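3. Where the sheets came from, and how we read them

I should admit that I came to the Windgate collection through the back door. I was looking for something else entirely (a set of theatre bills) when Evanthia Chrysikopoulos, my co-author, pulled out a drawer of etchings and asked me whether I'd ever seen so many harbours in one place. I hadn't! There were nearly 800 sheets in the cabinet, most of them bought by a single man, a ship's chandler called Ballus, who seems to have spent every spare penny he had on prints of ports he never visited.

Ballus kept an account book, and it's a lovely, maddening thing. He wrote down prices and the weather, but hardly ever an artist's name. What he did note was the dealer, and the same one turns up again and again: Cislow, who ran a shop near the river and sold prints by the bundle. We matched 400 of the sheets to bundles in the account book, mostly by paper size and by the little pencil ticks that Cislow put on the backs.

The ticks need a word of explanation. Cosmin Bălan, who read an early draft of this section, thought they might be stock marks from an older sale, and for a while we agreed with him. We changed our minds after going through the November purchases, where the ticks follow the prices in the account book very closely — one tick for the cheapest sheets, two for the next price up.

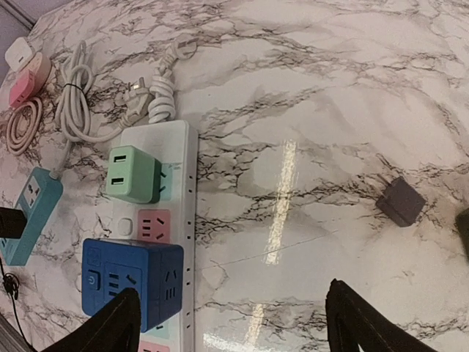
Figure 2. Tabletop with power strip and green USB charger.

Why did Ballus buy by the bundle if he only wanted harbours?

Bundles were cheaper, and he could swap what he didn't want. The account book shows 60 sheets going back to Cislow, nearly always landscapes with no water in them, and each time he got a port or a river mouth in return.

Those swaps matter more to our argument than the purchases do. A man who buys a mixed bundle may have had little say in what was inside it, but when he carries a decent view of a hillside back across town and comes home with a muddy estuary, he's telling us what he liked. I've grown rather fond of him for that. We therefore treat the swapped sheets as a group of their own in section 4, and leave out the prints he was given as presents, which he listed on the last pages of the book under his wife's name for the front parlour.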